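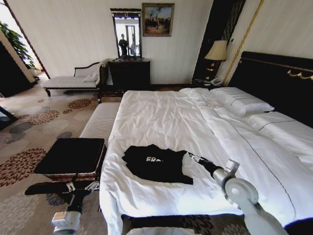 From: Tanko Yusuf
To: members list
Subject: Re: Room allocation and linen charges, Geltlow residence

Dear members,

The housing office has received several messages similar to the one quoted below and wishes to answer them together.

> The June notice says that linen will be charged separately
> at Geltlow but not at Jikden. Could the office confirm
> whether this applies to delegates who booked under the
> old rate? Our group has 20 people arriving on the late
> coach and we need to settle our budget.

Delegates who booked under the old rate will not pay for linen at either residence. The separate charge applies only to bookings made after the June notice was issued. Where it has been collected in error, the amount will be credited to the group account.

A total of 414 places have been reserved for the annual meeting. Of these, 246 are at Geltlow and the remainder are at Jikden. Requests to move between the two residences must be sent in writing by the group leader and will be considered in the order received. The office cannot accept changes by telephone.

Groups arriving on the late coach should report to the Tamayo Street entrance. The main desk closes at 10 p.m., but keys will be held at the side desk until midnight -- please have one person collect them for the whole group. Rooms must be vacated by 11 a.m. on the day of departure. Luggage may be left in the ground floor storeroom until the last coach to Broltalow.

Personal items left in rooms will be kept for 2 weeks and then given to a local charity. Postage for returned items is payable by the owner.

Members who have not yet received a booking reference should write to the office directly and not to this list.

Tanko Yusuf
Housing Office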